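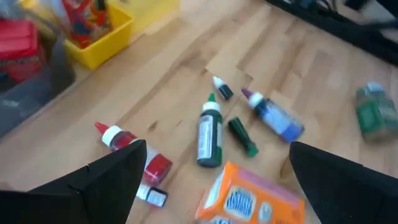 You can't have a rule that says "gently", Houshang Shojaei said, because gently is a thing you feel and the arm hasn't got anywhere to feel it.

Ettore Santoro put down his pencil. He had been writing the handling rules for the Pimodon bench since lunch, and he was fond of them in the way you grow fond of a hedge you have clipped yourself, and "gently" came into them rather a lot (it was in the title, for one thing).

"Then what would you put?" he asked.

"A number. How hard the fingers may close, and how long they wait before they lift. And then who is allowed to change it."

Ettore thought of the old rulebook from Stekamham, all 194 pages of it, which he had once carried home on the bus and read in the bath. It was full of numbers, and he could not remember a single one, but he did remember a line somewhere near the back, in somebody's careful hand, asking that the arm be stopped before anyone reached across the table. He had kept to that ever since, even with the power off, even at home with the toaster.

"I'd like to keep one gently," he said. "For the people."

Houshang considered this while the kettle made up its mind. He was a fair man, and he had a biscuit in his hand, which helped.

"One, then," he said. "In the part about setting out the bottles. And the caps go on tight before anything moves, and you write that down as a rule of its own, please, with a line above it and a line below." 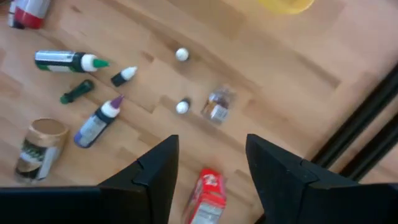
Bottles on the bench, fingers open.

So Ettore wrote it down, with both lines, and under it he wrote that the fingers must be open and still before a hand came anywhere near, and that whoever stopped the arm should never be asked to hurry up about it. He read it aloud. Houshang made him take out a comma and put it back again, and by four o'clock they had reached rule 2, with the tea gone cold and the whole of Dedby turning grey and pleasant outside the window.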